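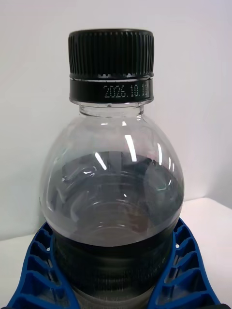
시연 중에 방문객은 로봇 팔에 어디까지 다가갈 수 있나?

바닥에 붙인 노란 테이프까지. 팔이 완전히 멈추고 담당자가 비상정지 버튼을 누른 뒤에만 테이프를 넘을 수 있고, 그때도 한 번에 2명까지만 들어간다.

2월 작업 노트. Hemdale 작업실 공개일 참관.

오전 조에 들어갔다. 접수대에서 이름표를 받고 안전 수칙 한 장에 서명했다. 수칙 하단에 2018년 11월 24일 제정이라고 찍혀 있는데 그 뒤로 개정한 표시는 없다. 우리 수칙과 비교해 보니 내용은 거의 같고, 방문객 가방을 입구 선반에 두게 하는 조항이 우리 쪽에는 없다. 케이블에 가방끈이 걸릴 수 있으니 우리도 넣는 게 좋겠다.

공개일 순서는 설명, 시연, 질의, 자유 관람. 설명은 복도 건너편 강의실에서 했고 슬라이드는 나중에 공유해 준다고 했다. 과제 이름은 Rweyemamu. 팔 두 대로 식탁 위 물건을 다루는 작업을 모으고 있고, 지금까지 쌓인 기록이 1,735건이라고 한다. 올해 안에 3,000건까지 가는 것이 목표. 실패한 기록도 버리지 않고 따로 표시해서 남긴다. 우리는 실패한 회차를 그 자리에서 지우고 있어서 이 부분은 돌아와서 바로 얘기를 꺼냈다.

시연 과제는 음료 따르기였다. 흰 탁자에 컵을 놓고 한쪽 팔이 병을 잡아 기울인다. 병은 편의점에서 흔히 보는 투명 페트병이고 안에 든 것은 색이 짙은 음료다. 담당자 말로는 맹물로 하면 수면이 카메라에 잘 안 잡혀서 색 있는 것으로 바꿨다고 한다. 우리도 물로 하다가 같은 문제를 겪었다. 식용색소를 타서 넘겼는데 음료를 그대로 쓰는 편이 손이 덜 간다. 대신 흘리면 끈적거린다. 탁자 옆에 물티슈와 분무기가 항상 있었다.

손가락은 파란색 격자 구조다. 바깥쪽이 칸칸이 비어 있고 안쪽 면은 매끈하게 이어져서, 둥근 병을 잡으면 면이 병을 따라 휜다. 직접 눌러 보게 해 줬는데 생각보다 단단했다. 재질을 물었더니 Flukholm에서 받아 쓰는 필라멘트라고만 하고 등급은 확인해서 메일로 준다고 했다. 한 쌍으로 200회 정도를 기준으로 잡느냐고 물었더니 횟수로는 관리하지 않고, 안쪽 면에 흰 금이 보이면 바꾼다고 한다. 우리 손가락은 모서리 쪽부터 찢어지는데 저쪽은 그런 적이 없다고 했다. 출력 방향 차이일 수도 있다. 우리 것은 눕혀서, 저쪽은 세워서 뽑는다.

병을 잡는 높이도 물어봤다. 몸통 아래를 잡으면 집어 올리기는 쉬운데 기울일 때 위쪽이 흔들리고, 가운데를 잡으면 기울이기는 편한데 처음에 탁자에서 들어 올릴 때 여유 공간이 필요하다. 저쪽은 작업자가 회차마다 알아서 고르게 두고 있다. 한 가지로 고정하지 않는 이유는 데이터에 변화를 주려는 것. 우리는 가운데로 고정해 왔다.

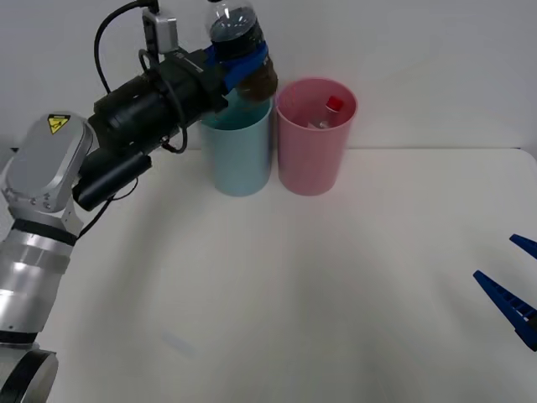

따르는 속도는 원격 조작자가 손으로 맞춘다. 병목을 컵 안쪽으로 충분히 내리고 나서 각도를 더 주는 순서였다. 우리 조작자들은 컵 위에서 먼저 기울이고 나중에 위치를 맞추는 습관이 있어서 첫 줄기가 컵 밖으로 나가는 일이 잦다. 순서만 바꿔도 꽤 줄어들 것 같다. 내일부터 해 볼 것.

컵은 키가 크고 곧은 원통형을 쓴다. 하늘색과 분홍색을 나란히 놓는데 간격이 아주 좁다. 조작자에게 물어보니 간격이 좁을수록 옆 컵을 건드리는 경우가 생기고, 그런 회차도 필요해서 일부러 붙여 놓을 때가 있다고 한다.

케이블 처리는 우리보다 나을 게 없었다. 손목 쪽에서 크게 고리를 만들어 늘어뜨린 채로 쓰고, 손목을 많이 돌리는 과제에서만 벨크로로 한 번 묶는다고 한다. 우리가 쓰는 스프링 가이드 얘기를 했더니 관심을 보였다. 도면을 보내 주기로 했다.

질의 시간에 나온 것 중 적어 둘 것.

조명은 천장등만 쓴다. 벽과 탁자가 모두 흰색이라 별도 조명을 넣으면 투명한 병에 반사가 너무 세게 생긴다고. 그래도 병 어깨 쪽 반사는 남는데, 그건 그대로 둔다. 현장에 가면 어차피 있는 것이라서.

손목 카메라 초점은 고정. 병뚜껑에 찍힌 날짜 글자가 읽히는지를 초점 점검 기준으로 삼고 있었다. 따로 점검판을 만들지 않아도 되니 괜찮은 방법이다. 우리는 점검판을 자꾸 잃어버린다.

탁자는 회차 사이마다 닦지 않고, 눈에 띄게 흘렀을 때만 닦는다. 탁자 높이는 우리 것보다 낮다. 줄자를 안 가져가서 재지 못했다.

자동 실행 모드도 한 번 보여 줬다. 사람이 조작할 때보다 접근이 느리고, 병 앞에서 잠깐 멈췄다가 다시 움직인다. 첫 번째는 병을 잡았다가 놓았고 두 번째에 따르는 데까지 갔다. 컵에 담긴 양은 적었다. 옆에서 보던 학생들이 박수를 쳤는데 담당자는 평소보다 덜 나왔다고 했다. 성공률 숫자는 말해 주지 않았고 나도 더 묻지 않았다.

자유 관람 때는 출력실을 봤다. 프린터 옆 상자에 못 쓰게 된 손가락이 모여 있어서 하나 얻어 왔다. 내 책상 오른쪽 서랍에 있으니 볼 사람은 꺼내 봐도 됨. 벽 두께를 재서 우리 것과 비교할 것.

Ustent 공개일 준비에 반영할 것은 아래와 같다.

입구에 가방 선반. 지금 공구 카트 두는 자리를 비우면 들어간다.
설명과 시연을 다른 방에서 할 것. 같은 방에서 하면 설명을 안 듣고 로봇만 본다.
시연용 병은 미리 여러 개 준비하고, 뚜껑을 연 병과 안 연 병을 섞어 두지 않는다.
실패 회차 보관. 저장 공간이 얼마나 남았는지부터 확인.
손가락 세워서 출력해 보기. 서포트가 많이 붙을 텐데 일단 한 쌍만.

메일 답장이 오면 필라멘트 등급을 이 아래에 이어서 적겠음. 슬라이드는 아직 안 왔다.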